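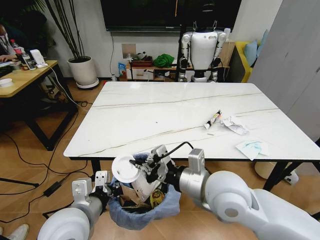 Mieke Smits thinks our sorting test proved nothing, and after rereading the numbers I mostly agree with her.

Home | Projects | Reports | Archive

Paper Cups and the Cutberg Promise
Student project report, Zonham

Cutberg says its new signs get people to put paper cups in the right bin. We wanted to check. In November we put the signs over 3 bins in the Tollham building and left 3 other bins alone. Every evening at six we emptied them and counted cups.

We logged 600 cups in 12 days. At the bins with signs, 18 more cups were sorted correctly than at the plain ones. Cutberg would call that a gain. I would call it one busy lunch hour. The bins with signs also stood closer to the coffee counter, a mistake we noticed on day four and did not fix.

There is a bigger problem. Most paper cups have a plastic lining, and our hauler, Nikolovski, would not tell us in writing whether it recycles them. If it doesn't, the "right" bin is only a nicer bin. Two emails got no answer. We left one Sunday out because the building was locked.

I would not buy the signs on this evidence. A second test should swap the bins halfway through.

Comments (2)

Kristof Cuypers: Did you rinse the cups before counting? Dirty ones get rejected anyway.

Mieke Smits: We didn't. Add it to the list.

Contact | © Zonham Student Projects | Back to top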